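Spend the money on the table first: a talk with Isla Jardine about planning a robot cell

By Calum Nisbet
March 5, 2020

Isla Jardine had her budget sheet open before I had my coat off. She runs equipment planning at Prarnon, a contract packer with 58 people on the floor, and for the past year most of her working life has gone into one question: what does it take to put two robot arms on a packing bench, and what will it cost once everything is counted?

"Everybody asks me about the arms," she said, pouring us both some very strong tea. "My brother-in-law asks me about the arms. They're the easy part! You get a quote, you get a delivery date, you sign. It's the rest of the sheet that keeps me up."

The rest of the sheet, when she turned the laptop toward me, ran to 37 lines. There were lines for pedestals and floor anchors, for spare gripper fingers, for an electrician, for training, and one that just said "Kenneth." That turned out to be Kenneth Urquhart, the integrator from Drodside who has been helping her plan the layout, and whose hours she has learned to put down separately.

It was Kenneth who talked her into building the whole thing on a computer before ordering anything. Isla was doubtful at first. The license and his time came out of the same pot as the hardware, and she had already promised her boss, Catherine Ritchie, that there would be no surprises. But a month of moving virtual tables around changed her mind.

"We had the second arm in the wrong place for weeks," she said. "On paper it looked lovely. Then you watch the two of them reaching and you think, well, I'm glad I didn't bolt that down."

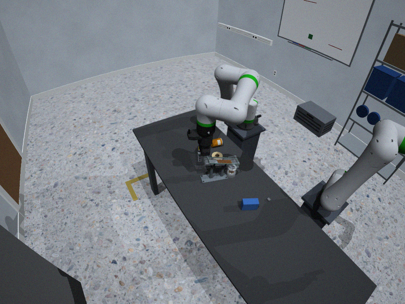
The planned cell in simulation, with one arm over the test items and the second mounted beside the table.

She is fond of the test items, and chose them to be awkward on purpose. Something round that wants to roll, something with a hole in it, a plain block, a cube so small that a gripper can miss it altogether. If a gripper only has to lift boxes, she told me, you can buy a cheaper one, and she would rather know that in simulation than after the invoice has been paid.

The gripper line has changed more than any other. She started with the model Morkico offered as standard, moved up to a pricier one, and has now come partway back down. "I had to ask myself what we pack in May, when we're flat out, and what we pack twice a year for one customer," she said. "I was about to spend real money on the twice a year."

I asked what she would tell someone starting from nothing. She thought about it for a good while and topped up the tea.

"Measure your floor yourself, with a tape. Ours was 2 inches off the drawing," she said. "Get the price of service visits in writing. And buy a proper table — a heavy one. People will spend a fortune on an arm and stand the work on something that wobbles."

Catherine Ritchie, who joined us toward the end, was a bit more cautious. She has set aside 66 percent of the budget for the first stage and will not release the remainder until the first arm has worked a full season. Isla would like both arms in together, and they have plainly had this conversation before.

"She'll get her second arm," Catherine said. "I just want to see the first one earn its keep."

Isla saved the sheet, and added another line for shelving while we were putting our coats on.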